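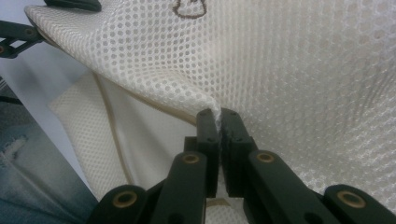

What is changing at the Semdale textile collection point?

From 9/5/18 the site will accept household fabrics in two streams, wearable and non-wearable, and will no longer take mixed bags.

Kametden, which runs textile collection for the Semdale and Warlow districts, has completed the refit of its Semdale depot. The work began in April and covered the intake bay, the weighing floor and the sorting line.

Under the previous arrangement, all fabric arrived in a single stream and was separated by hand after baling. Damp or soiled items often spread moisture through a bale before it was opened, and the whole bale was then downgraded to wiping cloth or filling. Separation now takes place at the point of deposit.

The wearable stream covers clothing, paired shoes, bed linen, towels and curtains that are clean, dry and fit for further use. The non-wearable stream covers torn or worn fabric, single socks, offcuts, net and mesh goods, and laundry bags with broken zips. Items in the second stream must also be dry. Duvets, pillows, carpet and foam-backed upholstery are not accepted in either stream and should be taken to the general household waste site at Warlow.

Net and mesh goods have been given their own category for the first time. Open-structure fabrics tend to wrap around the rollers of a standard opening machine, and in earlier years they were removed and sent for disposal. The new line, supplied by Rácz, has a slower feed and a covered roller, which allows these fabrics to be cut to length before opening. Zips, cords and plastic toggles are removed at the same stage.

The depot has capacity for 552 tonnes of fabric a year. Deposits are weighed on arrival and loads over 90 kg must be booked in advance. Households do not need to book. Traders may use the site on production of a valid waste transfer note, and will be charged by weight at the published rate.

Fabric from the wearable stream is graded into nine categories and sold for reuse. Fabric from the non-wearable stream is passed to reprocessors for use in insulation, underlay and industrial wipes. Kametden will publish tonnage figures for each stream twice a year.

Street collection banks in both districts remain in service and will be relabelled in stages. Until a bank has been relabelled, residents may continue to use it as before.

Contact: Kametden Press Office, Semdale Depot | © Kametden 2018 | Back to top

Recent releases
Warlow household waste site: revised winter hours
Trade deposits: changes to transfer note checks
Street bank relabelling: order of works
Rácz appointed to supply Semdale sorting line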